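Triltis build – shared workshop, gallery 3
Print this page | E-mail this page

Triltis is a second-hand industrial arm being set up for bin picking in the Meredith shared workshop. The arm came as a bare mechanical unit with its controller and no tooling. Work on the base and the air supply is covered in galleries 1 and 2. Gallery 3 covers tooling, cable dress and the bin itself. Notes by Tanveer Yousafzai.

Status as of April: the arm homes reliably, the gripper opens and closes on command, and the picking software (Jimley, written in-house) runs on an old desktop under the bench. Speed is limited to 30 per cent of maximum in all modes. The e-stop is wired into the controller's safety input and has been tested from both sides of the cell.

Tooling. The first set of fingers flexed under load and was scrapped. The second set is narrower and gets into corners better, at the cost of grip area on anything round. Jaw force is set by a regulator that still needs a proper gauge.

Cable dress. Everything outside the arm casting is tied back at intervals, with enough slack left for full wrist rotation. The first attempt was too tight and pulled a connector at the end of travel. Replacement connector, 390 rupees posted, ordered from Enditz. The slack is now generous and will be shortened once the joint limits are final.

Bin. Fixed in position so that the calibration holds between sessions. Recalibration takes the better part of an evening – worth avoiding. Test objects are household items, picked for awkward shape and finish. Clear plastic remains the worst category for detection. 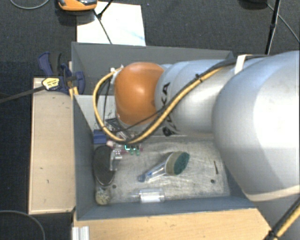
Arm over the grey bin, hose and cable tied together along the link. Dish brush in the middle, clear container on its side near the front wall.

Pick log to date: 3,000 attempts, of which 800 were run with the old fingers and are excluded from the tuning data. Next job is a bracket to hold the hose clear of the wrist.

Comments (3)

gaz_m: What are you using for hose? Mine went stiff over winter and started kinking at the elbow.

Tanveer Yousafzai: Polyurethane. Check your bend radius before blaming the cold – mine kinked as well until I gave it a bigger loop.

fitter_lorne: Would like to see the finger drawings if you're sharing. Also what colour backing works best for the clear stuff?

Related items
Triltis gallery 1 – base plate and levelling
Triltis gallery 2 – air supply and regulator
Jimley: notes on grasp scoring
Meredith workshop: bench bookings and power tool inductions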